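Teaching Flotanik to Put Things Back: the Sadcombe Shelf Sessions

Flotanik is a learning system, in the sense that a toddler is a learning system. It watches a job being done, again and again, and after a great many repetitions it does something vaguely similar. Our part at Lultcombe is to supply the repetitions. The target for this round was 4,000 usable episodes of tray handling: take a tray off a shelf, set it down, put it back. The work requires patience, decent knees and a high tolerance for the phrase "one more time."

Sessions ran from early May in blocks of 40 episodes, with a break after each one. The schedule says the breaks are for checking the recordings. The coffee budget tells a different story.

Collection bay, tray task. Blue shelving on the dark carpet strip, white and blue trays on the lower level, yellow tape on the floor. The top shelf has a shine on it that Flotanik has strong opinions about.

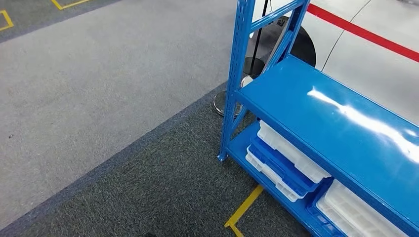 Shirima wrote in to ask why we don't just run the whole thing in simulation and go home early. We do run it in simulation. The simulated trays slide beautifully, never catch on one another and have never once been put back upside down, so a model raised on them arrives in the real bay with the confidence of someone who learned to drive on a couch. We mix the two now, and the real episodes count for more.

A few notes from the log, for anyone planning to try this at home, or in a home with a very understanding landlord:

Low shelves. The first batch was nearly all high reaches, for the simple reason that high reaches are comfortable. Flotanik became excellent at high reaches. It then treated everything below waist height as a rumor. The second batch was nearly all low, and the stretching mats were ordered that same week.

Failures. We keep them, labeled. A fumbled tray that gets rescued is worth several perfect ones, provided the fumble is sincere. Staged fumbles look like community theater and were thrown out, 18 of them in a single afternoon.

Instructions. Each episode gets a sentence in plain English. Early ones read "move the tray," which helps no one when there are several trays. Later ones read like the work of a nervous attorney. The style guide now asks for a sentence you could say to a coworker without having to apologize.

The count so far is 1,319 accepted episodes, with the reject pile growing at a healthy clip. Next up at Sadcombe is the same task with the trays swapped between levels, then with two people giving conflicting instructions, for which we have plenty of natural talent on staff.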